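Category: Community Workshops / Automation
Last updated: Thursday, 4:10 p.m.
Reading time: 2 min

Table-Clearing Arm Enters Second Phase at Clulach Shared Workshop

Members of the Clulach shared workshop have begun the second phase of a project to set up a robot arm that can handle dishes and food on an ordinary tabletop. The workshop confirmed on Thursday that the build, known as Corker, will keep its bench space through the winter.

The project is led by Cristóbal Herrera and Signe Lund, both longstanding members. Work began in October with the mounting of the arm and the wiring of its controller. The second phase covers gripping, and in particular the handling of plates, which the team has described as the hardest part of the build so far.

"A cup gives the fingers something to close around," Ms. Lund said. "A plate sits low, and the arm has to come in at the correct height. We have spent most of our evenings on that one movement."

According to the workshop's log, the team has recorded 466 attempts since the gripper was fitted. Mr. Herrera said the goal is to reach 1,000 before any change is made to the fingers, so that the two designs can be fairly compared. A replacement set has been drawn up by Trenitz, a small machine shop that supplies parts to several members at cost.

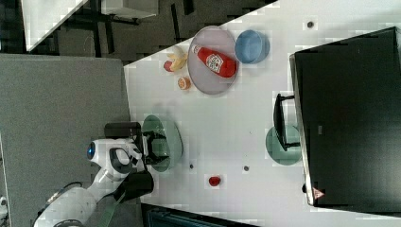

Plate handling is practiced on a white table at the members' bench, using the kinds of things found in most kitchens. The current layout puts two translucent green plates within the working area, and the gripper's fingers are brought in over one of them while a pink plate farther back holds a ketchup bottle on its side. A partly peeled banana and an orange slice are also set out. Mr. Herrera said see-through dishes were added at the request of members, who wanted the arm tested on more than solid colors — the team had used only plain white plates in the first phase.

Funding for the project comes from bench fees and a small grant from the Cherkaoui Fund, which supports home and hobby engineering in the area. The grant covers replacement parts for three months.

The workshop will hold two open evenings for members who wish to see the arm at work. Places are limited, and names may be left at the front desk. Written notes on the mounting and wiring are available there on request.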